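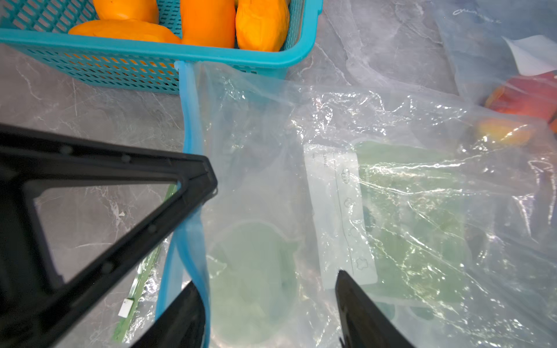 Peeled orange fruit in a plastic basket, with a zip-seal bag on the worktop.

Ondow fruit market gets a second day

Aug 25, 2018

The fruit market in Ondow will open on Wednesdays as well as Saturdays from the first week of November, the town council has decided. The extra day is a trial and will run for 6 months.

The market stands on the square behind the old bus station and has 613 square metres of covered space. On Saturdays all of it is in use, and several growers from the Dimow side of the river have waited more than one season for a place. In spring the council received a letter with 860 signatures which asked for a second day.

Stallholders who already have a Saturday place can take the same place on Wednesday for half of the usual fee. The places that stay free will be offered to the growers on the waiting list. Each of them may book up to three metres of table. Selling from vans will not be permitted, as the gate on Martens Street must stay open for deliveries to the school.

Opening hours on Wednesday will be shorter, from 7 in the morning until noon. The number 3 bus from Nidine will stop at the square on both days. Parking remains free for the first hour.

Not all the traders are happy with the plan. Some of them told this newspaper that fruit which is ready to eat sells well before the weekend, but that in the middle of the week they expect to take a good part of it home again. Others said that people in Ondow now buy more prepared fruit, already peeled and washed, and that this kind of fruit cannot wait until Saturday.

Those who want to sell peeled or cut fruit need a separate food permit. The form can be collected at the town hall, room 6, and must be returned before the end of September. The council will look at the results in the spring and then decide if the second day becomes permanent.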